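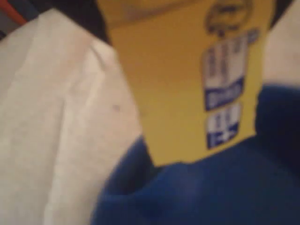
Yellow card, blue and white labels.

March 19, 2022

Second week of the no-sugar-after-lunch business and I remain unconvinced. The Bangera programme says I should be feeling "lighter in the mornings" by now. I feel the same in the mornings as I always have, only with more interest in what's in the cupboard. The booklet has a page where you colour in a little sun for every good day. I've coloured in two, and one of those was generous.

What I do believe is that I was sleeping badly before I started and I'm sleeping badly still. The booklet doesn't have a page for that. It has a page on gratitude and a page on lentils, and the lentil page is the better of them, although anyone who thinks you can cook brown lentils in twelve minutes has never eaten one. Mine took most of the evening news and the whole of the weather.

Walked out to the Fulcombe end of the creek path before breakfast, because the booklet wants a walk before food. Cool enough for a jumper on the way out and too warm for it on the way home, so I carried it. They've put up a new sign where the path splits. It says the wetland will be "reimagined" by July. I remember the last time it was reimagined. We got a bench facing the pump station and a bin that the ibises had open inside a day. There were ducks, anyway, and a heron standing in the shallows doing nothing at great length. I stood there doing the same for a while and got a wet sock for it.

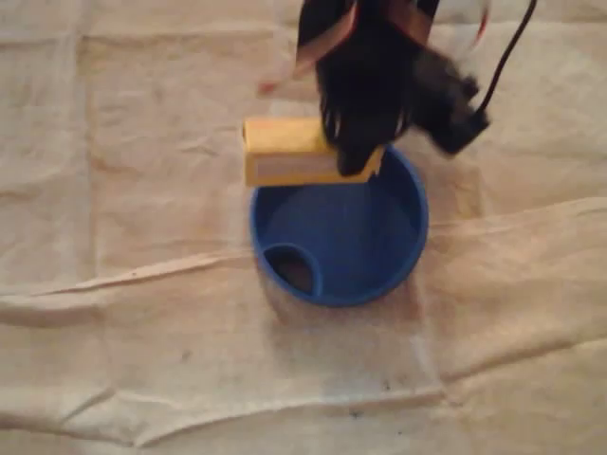

On the way back I went past the chemist and looked at the sleep remedies. There's a whole shelf now. The one everybody at work swears by is Drustidden drops, made from a root I've never heard of, and you take 8 under the tongue and lie still. Well, if I could lie still I wouldn't need the drops. The label said "traditionally used" and didn't say what for, or by whom, or whether they nodded off afterwards. I put the bottle back. Then I stood at the counter feeling I ought to buy something, and came home with throat lozenges. My throat is fine.

Had a go at the breathing exercise after lunch. In through the nose, hold, out through the mouth, and you're meant to picture a colour. I got a sort of grey. The voice on the recording says to let your thoughts float past like clouds, and mine were mostly about the Vornley bill, which has gone up to $123 for a quarter when I was away for a good part of it. I rang them afterwards. The recording there was a different voice but the same general approach — calm, pleased to have me, in no hurry at all. I gave up after the second round of pan pipes and will write them a letter, which they'll ignore in their own time.

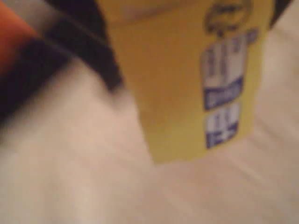 Dinner was the rest of the lentils with an egg on top. Better the second night, I'll give them that. No sugar after lunch, if you don't count the lozenges, and I've just read the packet and I suppose you'd have to count the lozenges. So no sun for today. I may colour in half of one.

It's gone ten and I'm wide awake. The neighbour's dog is going at something by the fence. I'll read until my eyes give out and skip the breathing. Must remember bread tomorrow, and the library book is due back, the one on habits that I haven't opened.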